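How does a town council decide things?

Hello! I'm Ute Frerichs, and I sit on the town council in Hallow. When I visit schools, the first thing I get asked is whether I have a gold chain (no, only the mayor gets one, and it's heavier than it looks). The second thing is what we do all evening. So let me tell you about one argument we had, and how we sorted it out.

Hallow has a twin town called Gritine. Twin towns are a bit like pen pals, except whole towns do it. People swap visits, choirs sing in each other's halls, and there's a sign by the main road with both names on it.

Last spring a letter came in from a man called Nicanor Ponce. He wanted us to pay for a new footbridge over the stream by Dravov Lane. On the very same night, another letter asked us to pay for the Gritine choir to come and stay. Both were nice ideas! But we had one pot of money left, and it had £3,177 in it. The bridge repair would cost £2,167 and so would a coach and beds for the choir. You can do that sum yourself. We couldn't have both.

Where does a council's money come from, by the way? Mostly from the people who live there. Grown-ups pay something called council tax, and a little slice of it comes to us. That's why I get a bit fussy about spending it. It's your family's money, and your neighbours' too.
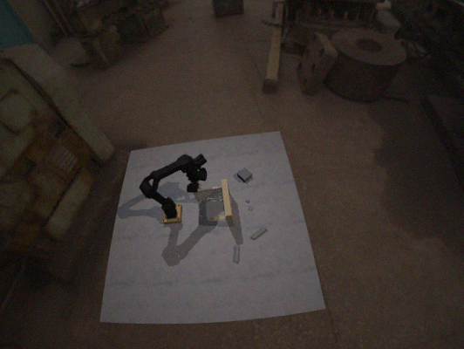
So, back to the meeting. A council meeting has rules, and the big one is that you take turns. If I want to speak I put my hand up and wait until the mayor says my name. I'm not very good at waiting. Anybody from the town can come and listen, and there's a bit at the start when they can speak as well, for a few minutes each.

Mr Ponce brought a petition. A petition is a piece of paper that says "we want this to happen", and everyone who agrees signs it underneath. His had 80 names. The choir's friends had a petition too, with 50 names on it. Does the longer list win? No! Councillors read them both and listen, but we still have to make up our own minds. Some people who care a lot never sign anything.

Then one councillor suggested a change. Pay for the bridge now, she said, and let the choir stay in people's spare rooms, so we'd only need to find money for the coach. When you change a plan like this before voting on it, it's called an amendment. (Good word. Try it at teatime.)

We voted on the amendment first, by putting our hands up, and it passed. Then we voted on the whole plan, and that passed as well. I'd voted for the choir to have their beds paid for, so I lost that bit. I grumbled all the way home up Villaseñor Hill, and then I offered my spare room.

If there's something you'd like changed where you live, you can write to your council too. You don't have to be old enough to vote. Put what you want in the first line, say why, and ask a grown-up to help you find the address. Drawings are allowed. I've got three of them on my fridge, and one is a plan for a much longer slide.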